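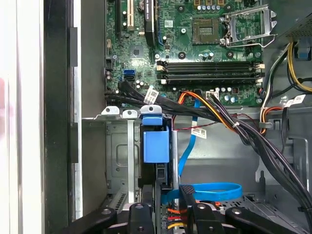 ## 第4回 お手本データを集める(配布メモ)

先週の続きです。前回は「学習の中身」ばかり話したので、今日はその手前、データをどうやって集めるかの話をします。地味です。でも私はこの回がいちばん好きなんですよね(毎年言ってます)。

題材はデスクトップPCの分解・組み立て。遠隔操作でグリッパーを動かして、その記録をそのまま学習に使います。課題の名前は「Brernora」、記録用のソフトは「Plarkora」です。どちらも綴りを間違える人が多いので、レポートの前に一度見直してください!

### なぜPCの筐体なのか

積み木をつかむ課題だと、みんなすぐ飽きるし、モデルもすぐ満点に近づいてしまいます。筐体の中はそうはいきません。黒いケーブルの太い束があって、その下を青い平たいケーブルがくぐっていて、赤や黄色の細い線があちこちで弧を描いている。メモリスロットみたいに位置がきちんと決まったものと、触れば形が変わるものが、同じ箱の中に同居しているわけです。

もうひとつ困るのが光です。金属は反射するし、手首カメラの映像では白いところがあっさり飛びます。照明を完璧に整えたくなりますが、ほどほどで結構。本番の環境だって完璧ではないので、多少のばらつきは入れておきたいんです。

### 1本の記録に入れるもの

- 手首カメラの映像
- 関節角度とグリッパーの開き具合
- 操作者の指令値(実際の関節角度とは別に保存!)
- 作業内容を書いた短い文
- 成功・失敗・やり直しのラベル

指令値を忘れる班が本当に多いです。関節角度だけ残っていても、操作者が「どこへ動かそうとしたか」は後から復元しにくいんですよ。

作業の文は具体的に。「ケーブルを動かす」では弱くて、「青い平たいケーブルをつまんで左へ寄せる」くらいは書いてほしいです。

### 集め方のルール

1班の目標は100本。12本録るごとに操作者を交代してください。去年、Davinaさんが一人で延々と録ってくれたことがあって、気持ちはとてもありがたかったのですが、出来上がったモデルは見事に「Davinaさんの癖」を覚えました。ケーブルに近づくとき必ず一度右に寄るんです(かわいいけど困る)。

開始時の配置は毎回少し変えます。筐体の向き、ケーブルの垂れ方、グリッパーの初期位置。どれか一つで十分なので、必ず変えてから録り始めてください。

筐体の電源コードは抜いておくこと。ソケット周りは繊細なので、指先を上から押しつけるような動きは禁止です。

### 失敗した記録は捨てない

つかみ損ねた、滑った、隣の線を引っかけた。こういう記録を消したくなるのはよくわかります。でも、失敗してから立て直すところまで録れていたら、それは宝物です! お手本がきれいすぎると、モデルは少しずれただけで戻り方がわからなくなります。この「ずれが積み重なる」問題は次回、式つきでやります。

ただし、操作者がよそ見をして止まっていた時間は別です。長い静止は前後を切ってください。残しておくと、じっとしていることまで律儀に学んでしまいます。

### 宿題

1. 自分の班の記録を5本選び、ラベルが映像と合っているか確かめる。
2. 手首カメラだけでは判断に困る瞬間を一つ見つけて、理由を3行で書く。指先が対象を隠してしまう瞬間あたりが探しやすいと思います。
3. 全班のデータは合計600本の予定です。これを訓練用と評価用にどう分けるか、案を考えてくる。ランダムに分ければいい、と思った人は、同じ操作者が続けて録った記録が両方に入ったらどうなるか、もう一度考えてみてください。

記録ソフトの不具合はEliasさんへ、ラベルの付け方で迷ったらYaraさんか私に聞いてください。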